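Keeping the Bins in Service: A Conversation with Dong-hyun Pyo
Hisingate Works Bulletin, August

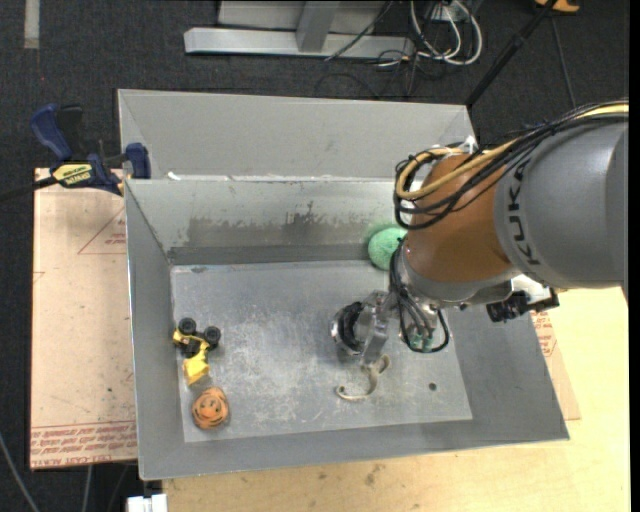
What wear says about a bin

The sheet-metal bins at the Hisingate parts hall are seldom discussed outside the department that looks after them. Dong-hyun Pyo, who has supervised container maintenance at the site for eight years, would like operators to know them better.

"A bin floor is a record of use," Mr. Pyo said. "Scratches are expected, and so are pale, cloudy areas where the coating has worn. I do not remove a bin from service on account of its appearance."

The back wall receives closer attention. Castings supplied by Byun are tipped in toward that side, and the coating there tends to wear in wide, uneven patches. Under the present procedure, a patch is outlined in chalk at inspection and checked again after 1000 fillings. If it has grown past the chalk line, the bin goes to the paint shop.

Shape and slope

Mr. Pyo was asked whether a bin that has gone slightly out of square should be replaced.

"It depends on the floor," he replied. "If the floor is flat and the rim has no sharp edge, I am satisfied. Parts slide down the sloping walls and come to rest at the bottom, and a small skew does not change that. A raised seam is another matter. Parts catch on it."

Seventeen bins were repaired at the site last year, most of them for damaged rims. Three could not be straightened and were scrapped. Replacements were ordered from Wimance in the same pattern, with a gray finish.

Cleaning between loads

Operators are asked to clear the ledges as well as the floor before a new load is brought in. Mr. Pyo said that the ledges are the part most often missed.

"People look down into the bin, and the floor is clean, and they sign the card," he said. "Then I find a scrap of packing on the ledge. It falls in with the next load and travels to assembly."

A soft brush is to be used on coated surfaces. Scrapers are kept in the paint shop and are issued only on request. The revised inspection card, prepared with Justeo, has a separate line for the ledges and will be placed at each station before the start of the morning shift.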